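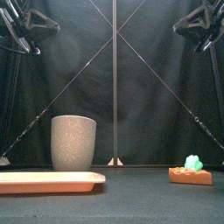
Halyna thinks the speckled cup should go nearer the front, and she told me so before I had my coat off. Her point is that anything standing behind a tray loses its foot, and a cup without its foot looks like it's sinking. She has been saying this since October and I suppose I ought to write it down at last.

December 18, 2024 - table layouts, dark top, black cloth behind

Tray on the left, cup behind it, waffle-like block over on the right with the green piece on top. I do like the open stretch between the cup and the block, it lets you look at one thing at a time. The blue-green-gray top is kind to the orange things, much kinder than the white one we had out for the Fleditz set (I was never happy with that, everything on it looked like lunch in a hospital).

The salmon side of the tray comes up strong and the inside goes nearly cream under the light. If we want the two closer in color, the lamp needs to come down, and I'd try that before swapping the tray for another.

Nazma asked whether the green piece could sit toward the front of the block next time. Fine by me, as long as it doesn't hide the ridges and little squares, those are the best part!

Still to do:

- cup forward, for Halyna, and compare
- ask Gondham about a second gray cup, same speckle if they have it
- label shelf 15, the tape has curled up again
- new page for the Mykhailiuk layouts, 2 of them, both on this top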